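Household and Shop-Floor Chores Programme
Progress report to the Gevania fund, second period
Submitted 6 September 2026

1. Where we are

The grant asks one question of us: which everyday chores can a machine now do well enough that a household or a small shop would be glad to have it? We are at the midpoint. The short answer is that picking up, carrying and putting down are in fair shape, and almost everything involving cloth, lids or clutter is not.

In this period we collected 1688 demonstrations by hand, using held grippers worked by a person, and trained the Feronum controller on them. The controller was then run on the arm at Esitz in 231 test runs. Of those, 158 were completed without anyone stepping in. We count a run as completed only if the item ends up where it was meant to be and nothing else has been knocked over or moved out of place.

2. Chores tried

Clearing a table. This is our strongest result. Cups, bowls and plates with a plain rim are picked up reliably and set down in a tray. Stacked plates are still a problem, as the arm tends to take two.

Restocking a shelf. Boxes and tins go up well if the shelf is at waist height and the gap is wide. When the gap is narrow the arm pushes the neighbouring item back and leaves the front row uneven. The shop at Vương that lent us its stockroom said they would have to go round afterwards and straighten everything, which takes them nearly as long as doing the job themselves.

Loading a washing machine. Poor. Single items such as a towel can be put into the drum. A mixed load cannot. Sleeves and straps hang out over the door seal, and the controller doesn't yet notice.

Folding. We stopped work on folding early in the period and moved the hours to table clearing. We don't plan to return to it under this grant.

Wiping surfaces. Started late. The arm covers the area but presses too lightly to shift anything dried on. A new wrist mount has been ordered.

3. Collecting the demonstrations

Most of the effort still goes into this part of the work. A person does the chore with the grippers in place of their own fingers, and the movements are kept as training material. It is tiring. After the first few weeks we cut the sessions short and put a break between them, and the quality of the recordings improved at once.

We also moved collection out of the bench area and into rooms with steps, cables, shelves and the usual things left about. Demonstrations made on a clear bench had taught the controller very little about reaching past one object to get to another. 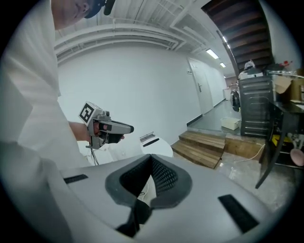

Feronum's own reply to our interim note was that we should go further and stop choosing the rooms at all, taking whatever kitchen or stockroom is offered and leaving it as found. They think our completion figure would drop sharply in the first month and that the lower figure would be more use to us. We agree with the second half of that. On the first half, we would want to keep one fixed room so that results can be compared from one period to the next.

4. Speed

A person clears our test table far faster than the arm does. Part of the gap is caution in the controller, which pauses before each grasp. We shortened the pause in one batch of runs and breakages went up, so it has been put back to its old setting. For a home this may matter less, if the job can be done while the household is out. For a shop with deliveries coming in, it rules the machine out for now.

5. Problems and changes to the plan

The gripper pads wore down sooner than expected and we have used the whole of the spares budget. We ask leave to move money from travel to cover another set.

Marker tracking was lost in some sessions where the hand turned too far from view. Those recordings have been thrown out and are not in the total given in section 1.

The Esitz arm was out of use for part of the period with a faulty joint. The maker replaced it at no cost to the grant.

6. Next period

- 100 test runs in kitchens we have not used before
- stacked plates and narrow shelf gaps, with new demonstrations for both
- wiping, once the wrist mount arrives
- a decision in November on whether to carry on with the washing machine

Spending is within the agreed total. The full accounts are attached separately, along with the list of failed runs and the stage at which each one stopped.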